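Sprechernotizen: Boden, Decke, Licht. Einrichten der Halle in Gronville
Shirin Rostami, Wevivico

Vor dem Start: Wasser hinstellen, Mikro am Pult lassen, Tür hinten zu.

Begrüßung kurz halten. Milagros Barrientos hat den Raumplan gezeichnet und sitzt heute im Publikum, Fragen zum Plan gehen also direkt an sie. Ich war für Ausstattung und Ablauf zuständig. Es geht um eine Halle, in der gearbeitet wird und in der trotzdem regelmäßig Besuch steht. Beides zusammen macht die Planung mühsam.

Ausgangslage
Übernommen haben wir die Halle im Januar. Fläche 800 Quadratmeter, glatter Estrich, große Fenster. Es hallte so stark, dass man sich über zwei Tische hinweg kaum unterhalten konnte. Heizung lief, Strom nur an den Wänden. Der Vermieter wollte keine Bohrungen im Boden, das stand so im Vertrag und daran haben wir uns gehalten.

Hier fragen, wer schon einmal eine Halle ohne Bodenbohrung eingerichtet hat. Meist gehen zwei, drei Hände hoch. Nicht zu lange warten.

Teil 1: die Decke
Traversen aus Metall mit diagonalen Streben. Milagros wollte möglichst viel nach oben verlegen, ich war anfangs dagegen. Mein Einwand: Für jede Änderung braucht man die Hebebühne, und die Hebebühne braucht Platz. Sie hatte das eingerechnet und die Gänge breiter gezeichnet. Im ersten Entwurf waren die Gänge schmaler, das hätte nicht funktioniert.

Was nach oben kommt, muss beschriftet sein. In der Liste stehen 107 Leitungen, jede mit Nummer an beiden Enden. Papieretiketten haben wir probiert, die lösen sich nach einigen Wochen. Jetzt nehmen wir Schrumpfschlauch mit Aufdruck.

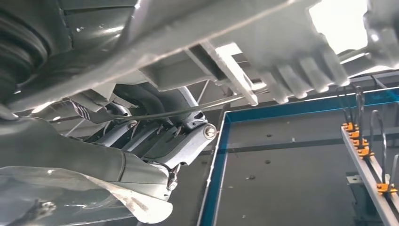

Zweiter Punkt zur Decke: Höhe notieren, und zwar an mehreren Stellen. Unsere Zeichnung vom Vermieter kannte nur einen Wert. An der Fensterseite hingen die Leuchten deshalb zuerst zu tief und mussten noch einmal ab. Das hat einen Vormittag gekostet.

Teil 2: das Licht
Ziel waren 600 Lux auf Arbeitshöhe. Abends haben wir das überall erreicht. Tagsüber ist die Fensterseite das Problem. Wer dort steht und nach draußen schaut, sieht von den Dingen davor wenig mehr als den Umriss. Die Leuchten von Gorell sind dimmbar, aber Dimmen hilft gegen Tageslicht nicht.

Drei Varianten geprüft:
Folie auf den Scheiben. Billig, aber im Winter zu dunkel.
Außenjalousien. Vom Vermieter abgelehnt.
Textile Rollos, hell, innen. Die sind es geworden.

Bei den Rollos auf die Bedienung achten. Ketten hängen im Weg und verheddern sich, Kurbeln gehen verloren. Wir haben die Kurbel an die Wand gehängt, mit Haken, gleich neben den Lichtschalter. Seitdem ist sie da.

Teil 3: der Boden
Teppich in einer Arbeitshalle, dazu kommt immer eine Rückfrage. Antwort gleich mitgeben: Akustik. Wir haben vorher mit losen Bahnen getestet, eine Woche lang, und der Unterschied war sofort zu hören. Verlegt hat dann Kouris, lose liegend auf Haftvlies, also ohne Kleber auf dem Estrich. 100 Quadratmeter liegen als Reserve im Lager, gleiche Charge. Wer Teppich nachkauft, bekommt selten denselben Ton.

Nachteile offen nennen:
Rollwagen laufen schwerer. Größere Rollen helfen, kosten aber extra.
Kleinteile verschwinden im Flor. Schrauben findet man mit dem Magneten, Kunststoffteile findet man mit dem Fuß.
Saugen dauert. Zweimal die Woche, abends nach 18 Uhr, sonst stört es.

Stolperstellen: Kabel, die trotz Decke über den Boden müssen, laufen unter flachen Brücken mit abgeschrägten Kanten. Auf Teppich rutschen die Brücken gern, deshalb Klettband auf der Unterseite. 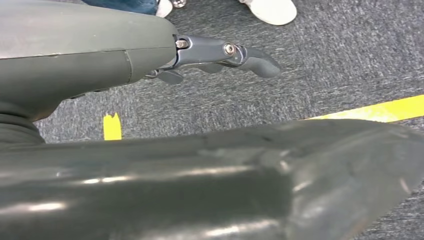

Reinigung der Oberflächen gehört auch in diesen Teil. Auf glatten, dunklen Flächen sieht man jeden Fingerabdruck, auf matten weniger. Wir wischen mit Mikrofaser und wenig Wasser. Glasreiniger haben wir aus dem Schrank genommen, er hinterließ auf einigen Kunststoffen Schlieren. Kratzer werden notiert, aber nicht behandelt.

Teil 4: Abstände und Besuch
Besucher bleiben dort stehen, wo sie etwas sehen können. Das klingt banal, hat uns aber zwei Umbauten eingebracht. Erst hatten wir eine Linie auf den Teppich geklebt. Das Band hielt schlecht und die Linie wurde ignoriert. Dann niedrige Stellwände, die standen den Leuten im Blick. Jetzt markiert ein andersfarbiger Teppichstreifen den Weg — mit dem Cutter eingesetzt, bündig, keine Kante.

Fluchtweg früh mit der Prüferin abstimmen. Unsere wollte den Plan auf Papier und in groß.

Falls Zeit bleibt: Geschichte mit der falschen Teppichlieferung erzählen (Hellgrün statt Grau, die Rollen lagen schon in der Halle). Sonst weglassen.

Kosten nur auf Nachfrage. Die Teppichposition war höher als geplant, die Beleuchtung niedriger.

Fragen. Lagepläne liegen vorne am Pult, bitte nach dem Ansehen zurücklegen.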